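Informe de seguimiento para la Fundación Yousafzai
Programa de rugby base, Club Sokton
25 de junio de 2018

Hola, Noreen:

Te debía este informe desde hace dos semanas y ya me da vergüenza, así que me he sentado esta tarde con un café y no me levanto hasta terminarlo. Va por apartados, como me pediste la última vez.

Participación

Cerramos la temporada con 183 fichas, entre niños y niñas, repartidas en cinco categorías. La que más ha crecido es la sub-14 femenina, que el año pasado no llegaba ni a completar un equipo de siete y este curso ha jugado el torneo de Tastard con cambios en el banquillo (¡con cambios!). De esas fichas, 65 son de primer año, casi todas salidas de las sesiones en los colegios. La sub-16 masculina, en cambio, ha perdido gente. Los exámenes, el fútbol, la edad... Yasir Kakakhel, que los entrena, quiere probar un horario más tarde y me parece bien que lo intente.

Resultados

Ya sé que no es lo que más os importa, pero deja que presuma un poco. La sub-12 ganó sus tres partidos de grupo en Tastard y cayó en semifinales contra Wotier por un solo ensayo, en el último minuto y con el viento en contra. Lloraron todos, yo incluida. La sub-14 femenina ganó dos y perdió tres, y en placaje ha mejorado una barbaridad desde octubre. En total hemos jugado 118 partidos contando amistosos.

Gastos

Los autobuses siguen siendo lo más caro. La partida de material se ha quedado corta en 569 euros por los escudos de placaje, que hubo que reponer a mitad de curso - los viejos tenían las costuras abiertas - y que de momento ha adelantado el club. Te mando las facturas aparte. Si se pudiera pasar algo de lo que sobra en arbitrajes, nos vendría de maravilla.

Lesiones

Una clavícula y dos esguinces de tobillo. Los tres jugadores están ya entrenando. 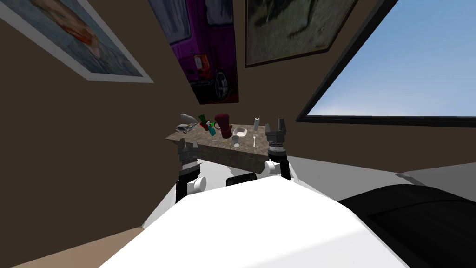
Lo que viene

En julio hacemos el campus de verano, solo por las mañanas, con dos grupos de edad. Faltan por confirmar el fisio y el segundo campo. También quiero sacar a dos de las mayores el curso de monitora; una de ellas ya ayuda con los pequeños y se le da mejor que a mí.

Y una petición: ¿podríamos saber antes de que acabe el campus si renováis para la próxima temporada? Tengo que reservar campo y me piden señal.

Un abrazo y gracias por la paciencia. Si te falta algún dato, llámame, que por teléfono tardo menos.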